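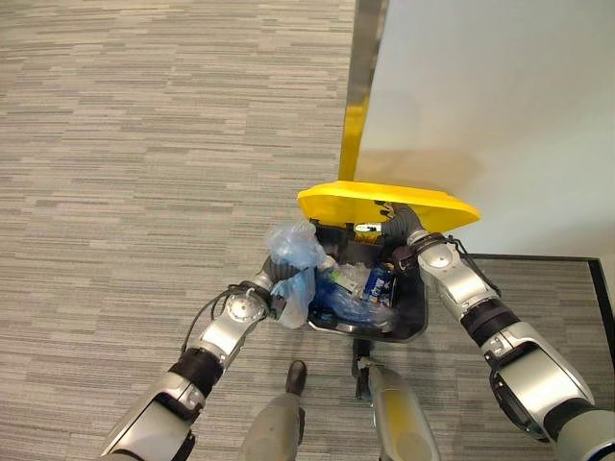 Apolline Vidal objected, on reading the first draft of this section, that a shared workshop is too forgiving a place to test two-arm carrying, and that a bin held by its rim tells us more about the rim than about the controller. We kept the task and changed how it is reported.

Home | Papers | Workshop Notes | Parts Lists | Contact

November
By Solange Pons

4. Carrying by the rim

4.1 Task

Figure 1. Rim grasp with both arms, seen from the head camera. Small black bin with yellow lid; mixed refuse inside.

The Clovex build was assembled in the Stutolard shared workshop from two arms and a common base. The task considered in this section is the transport of a small plastic trash bin with its contents in place. The grasp is made at opposite sides of the rim, as in Figure 1. The lid remains attached and is tilted back, so the load is not symmetric about the line between the grippers.

Two properties make the task harder than the box carrying of Section 3. First, the tapered body offers no parallel faces, and the rim is the only part that both grippers can reach at the same height. Second, a bag may hang over the rim at one of the contact points. In Figure 1 this is the case at the left gripper, where the bag is bunched and crumpled. The thickness between the fingers then differs between the two sides and cannot be taken from the bin model.

4.2 Control

Each arm runs its own position loop at 200 Hz. A coordinating process, Clemell, runs at 100 Hz and corrects the distance between the wrists. Force at the fingers is estimated from motor current – no separate sensor is fitted – and sampled at 1000 Hz before filtering. When the estimates differ by more than a set threshold, the arm with the lower value closes further while the other holds.

An earlier version assigned the left arm as leader and made the right arm follow. This was dropped after the bench trials, where the follower lagged during turns and twisted the rim.

4.3 Protocol

We ran 16 trials on carpet tile, with the refuse left as found between trials. Contents were not weighed. A trial was counted as complete if the bin was set down upright with both grippers still closed. Vidal's objection is addressed by listing rim slip separately from controller faults, and by repeating the series with the stiffer Courtois bin, whose rim is folded outward. Those results are given in Section 5.

Cable routing at the wrists was not changed during the series.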